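Table linen: notes on white woven cloths with a raised pattern

Tuesday, January 6, 2004

Several readers wrote after the July issue to ask about washing and storing heavy white tablecloths, the kind with the pattern woven into the cloth instead of printed or embroidered on it. The notes that follow apply to cotton and cotton-linen blends. Synthetics behave differently and were dealt with in the July issue.

Construction. A raised pattern comes from threads that float over the ground weave before being tied down again. The longer the float, the higher the relief and the more easily it snags. Small diamonds have short floats and wear well. Long diagonal stripes wear less well, and the first pulls usually show there. The border is often woven flatter than the field, which keeps the edge from rippling. Where the cloth finishes in a fringe, the flat border also holds the last crosswise threads in place.

Shrinkage. The field and the border do not shrink at the same rate. On our test piece, a Gretura cloth cut to 120 inches before the first wash, the field drew in more than the border and the edge came out slightly wavy. Pulling the cloth square while damp and drying it flat corrected most of this. Tumble drying made it worse. If a cloth is being bought for a particular table, allow 2 inches of extra drop at each end.

Round-edged tables. A rectangular cloth on a table with rounded corners hangs lower at the corners than along the sides. With a fringed cloth this puts the fringe at knee height, where chair backs and belt buckles catch it. Either turn the corners under and pin them from below, or set the cloth so that the fringed end lies close to the near edge and the surplus goes to the far side.

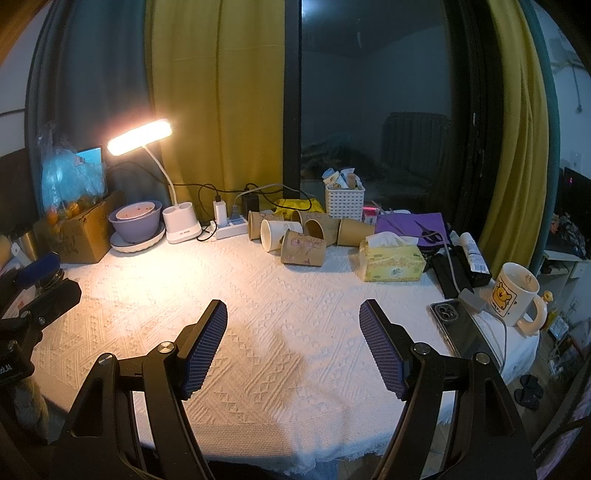
Woven cloth with diagonal stripes, zigzags and small diamonds, lit from a desk lamp at the left. Note the flatter border and the frayed fringe.

Lighting for inspection. Ceiling light flattens a white weave and hides both stains and pulled threads. A desk lamp set low and to one side throws the ridges into relief, and a pulled float shows as a break in the line of shadow. Work across the cloth in strips, moving the lamp each time. Warm light makes yellowing hard to judge, so check color separately in daylight from a north window.

Objects on the cloth. Glazed bowls usually have an unglazed foot ring, and the ring is abrasive. Stacking bowls on a plate, as in the photograph, limits contact to one foot, which can be set on a felt disk. Cardboard boxes should not stay on a white cloth overnight. The board picks up moisture and can leave a brown line that needs two or three washes to remove. Fruit in a plastic bag is safe as long as the bag is sound. Citrus oil on cotton is invisible at first and yellows under the iron.

Washing. Soak in cool water for one hour, then wash at 100 degrees Fahrenheit with a plain detergent. No chlorine bleach on blends. Put fringed cloths in a mesh bag or tie the fringe in loose bundles with white cotton tape. Use the slow spin.

Ironing. Iron from the back over a folded towel. Pressing from the front crushes the floats, and steam will bring them only partly back. Iron the border last. Comb the fringe while it is damp, starting at the tips.

Storage. Roll on a tube covered in acid-free tissue. Folding leaves a crease across the raised pattern, and the floats on the crease break first. Morel sells a suitable tube, item 483 in the current list. Nolte tubes are narrower and will do for runners and napkins.

The comparison of Gamska and Gretura cloths is held over to the next issue. The Gamska sample has not completed its wash cycles.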